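Häufig gestellte Fragen zur Kurzzeitpflege im Haus Tramitz

Auf dieser Seite beantwortet die Verwaltung des Hauses Tramitz Fragen, die Angehörige und künftige Gäste vor einem Aufenthalt regelmäßig stellen. Verbindlich sind in jedem Fall der Pflegevertrag und die Hausordnung in ihrer jeweils gültigen Fassung.

Wer kann die Kurzzeitpflege in Anspruch nehmen?
Das Angebot richtet sich an Personen, die vorübergehend nicht zu Hause versorgt werden können, etwa nach einem Krankenhausaufenthalt oder während einer Abwesenheit der pflegenden Angehörigen. Über die Aufnahme entscheidet die Pflegedienstleitung nach Durchsicht der ärztlichen Unterlagen.

Wie melde ich einen Gast an?
Die Anmeldung erfolgt schriftlich über das Aufnahmeformular. Dem Formular sind der aktuelle Medikationsplan, eine Kopie der Versichertenkarte und, sofern vorhanden, die Vorsorgevollmacht beizufügen. Unvollständige Anträge werden erst nach Eingang aller Unterlagen bearbeitet.

An welchen Tagen finden Aufnahmen statt?
Planbare Aufnahmen finden in der Regel am Montag zwischen 10.00 und 12.00 Uhr statt. Für Aufnahmen unmittelbar aus dem Krankenhaus können abweichende Zeiten vereinbart werden.

In welchem Wohnbereich wird der Gast untergebracht?
Die Kurzzeitpflege verteilt sich auf die Wohnbereiche Latum und Senia. Beide verfügen über Einzel- und Zweibettzimmer. Wünsche werden vermerkt, ein Anspruch auf ein bestimmtes Zimmer besteht jedoch nicht.

Was ist zum Aufenthalt mitzubringen?
Benötigt werden bequeme Tageskleidung, Nachtwäsche, feste Hausschuhe sowie die persönlichen Hilfsmittel - Brille, Hörgerät, Zahnprothese, Gehhilfe. Bettwäsche und Handtücher stellt das Haus. Artikel der persönlichen Körperpflege, darunter Feuchttücher, Hautcreme und Zahnpasta, bringt der Gast selbst mit. Verordnete Medikamente sind in der Originalverpackung abzugeben.

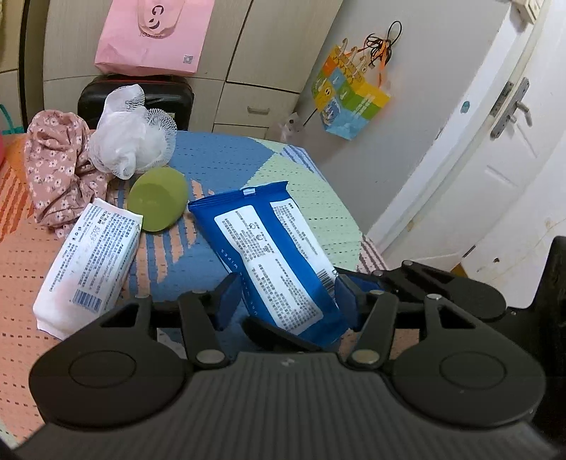 Kleidungsstücke müssen mit dem vollständigen Namen gekennzeichnet sein. Für nicht gekennzeichnete Wäsche, die in der Wäscherei verloren geht, übernimmt das Haus keine Haftung. Von der Mitnahme größerer Geldbeträge und wertvollen Schmucks wird abgeraten.

Welche Kosten trägt der Gast selbst?
Unterkunft, Verpflegung und Investitionskosten werden dem Gast in Rechnung gestellt. Für zwei Wochen im Zweibettzimmer beläuft sich dieser Eigenanteil derzeit auf 600 Euro. Ob und in welcher Höhe die Pflegekasse pflegebedingte Aufwendungen übernimmt, ist vor Beginn des Aufenthalts mit dieser zu klären.

Gibt es feste Besuchszeiten?
Besuche sind täglich von 9.00 bis 19.00 Uhr möglich. Während der Mittagsruhe bitten wir um Rücksichtnahme, insbesondere in den Zweibettzimmern. Hunde dürfen nach Absprache mit dem Wohnbereich mitgebracht werden und sind an der Leine zu führen.

Kann der Aufenthalt verlängert werden?
Eine Verlängerung ist bei freier Kapazität möglich. Der Antrag ist spätestens zwei Werktage vor dem vereinbarten Abreisetag bei der Verwaltung einzureichen.

Wo befinden sich Parkplätze?
Besucherparkplätze liegen hinter dem Gebäude Oprea. Die Zufahrt vor dem Haupteingang ist für Krankentransporte freizuhalten.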